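The Big Bricks Are Back on My Table

I did not plan to spend my spring thinking about toddler blocks. My youngest is thirteen, the toy shelf was cleared out ages ago, and the last time I stepped on a piece of plastic in the dark I swore it would be the last time ever. Then my sister asked me to take her two-year-old for a week in May, and I went up to the attic for the tub.

You probably know the tub. Ours is a clear storage bin with a cracked lid and a strip of masking tape that says BABY BLOCKS in my husband's handwriting, and it weighs almost nothing because the blocks are so big there's mostly air in there. I dumped it out on the rug, my nephew sat down in the middle of the pile like a little king, and that was it for the morning. No batteries, no songs (oh, the songs!), no app asking me to make an account.

What surprised me was that I didn't get up either. I had coffee to drink and a story due, and I stayed on that rug for most of an hour making a staircase that went nowhere.

So I started asking people about them. If you write for a living you get to do this, call up strangers and say "tell me about your blocks," and most of them are thrilled. Parveen Navaratnam runs a toy library called Gunawardena, named for the old grocery it moved into, and she has 1,156 oversized bricks on her inventory sheet. She washes them in mesh bags in the top rack of a dishwasher she bought secondhand for that purpose and nothing else.

"Families bring back the wooden train with two cars missing and they feel terrible," she told me. "They bring back the blocks with two missing and they don't know, and neither does the next kid."

She lends them in drawstring sacks and refuses to sort them by color. She tried it once. The all-red sack went out every week and the all-yellow sack sat on the shelf until she gave up and mixed everything together again.

I asked her what a first set ought to have in it, and she had opinions! Fewer fancy pieces, she said. Skip the ones with a printed face or a clock on them, at least to start. Get plain bricks in a couple of lengths and get a plate to build on, because a small kid's tower on carpet goes over before it gets interesting, and then you have tears. She likes a long brick too. Little hands can grab it across the middle, and it bridges a gap, and a gap with a roof is a garage, a cave, a bed for a plastic cow, whatever you need that day.

The other person everybody told me to call was Urs Kaufmann, who used to make kitchen cabinets and now fixes up old toys in a workshop behind his house. Urs has a thing about studs, the round bumps on top. He can talk about studs for a very long time. He keeps one brick from every make he's come across, 412 at last count, in shallow drawers lined with green felt, and he let me push some together and pull them apart with my eyes closed. I thought this was silly until I did it. Some of them grip like they mean it and some just sort of rest on each other, and a few from a make called Dritska had gotten so tight with age that I had to hand them back to him.

"You want a two-year-old to be able to take it apart without calling for help," Urs said. "Putting together is easy. Check the taking apart."

He also said not to be snobby about mixing makes. His grandkids play with a bucket of odds and ends, Tultton pieces mostly, plus whatever came from yard sales, and if two bricks won't hold they just lay one on top of the other and carry on. I found that very cheering. Our own tub is a mess of at least three makes and I'd been meaning to sort it for years. Now I'm not going to.

A word on where to play. The rug is lovely, but my knees have filed a complaint, and after the second day we moved up to a table. I really recommend it if you have one that can take some banging. Things roll less, a lamp makes it nice on a gray afternoon, and the kid stands up to build, so there's a lot more walking around to see the other side. I put out a handful at a time and kept the tub under my chair. With the whole pile in front of him my nephew mostly swept it onto the floor (which is also a game, and a loud one). With just a few bricks he'd stop and look at them and pick.

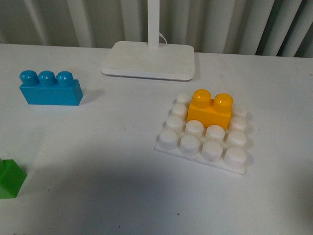 FLENDEN, 6/22/18

My nephew went home weeks ago and I'm still at it, with big chunky bricks out on a white table and a white stud plate to go with them. The long blue one is my favorite, three studs in a row and all of them shiny on top. The green one is a close second. I like how much color you get from so little.

I've gotten into a habit, too. When I'm stuck on a paragraph I pick up a brick and turn it over, or press it onto another one and pull it off again. My thirteen-year-old thinks this is deeply embarrassing, and then she sits down across from me and starts building, usually something with an overhang. We've had a couple of our better talks that way, her eyes on the bricks and mine on mine.

If you've got a tub in your own attic, bring it down and give it a wash. Warm water and dish soap will do, with an old toothbrush for the insides, and stand the pieces stud side up on a towel so they drain. Look them over for cracks while you're there and toss any with a sharp edge. If you don't have a tub, ask around before you buy. Parveen says people practically throw them at her every spring, and she's happy to pass along what she can't shelve.

My sister wants ours for the rest of the summer. I told her she could have the tub, and that I'd be holding on to the blue one.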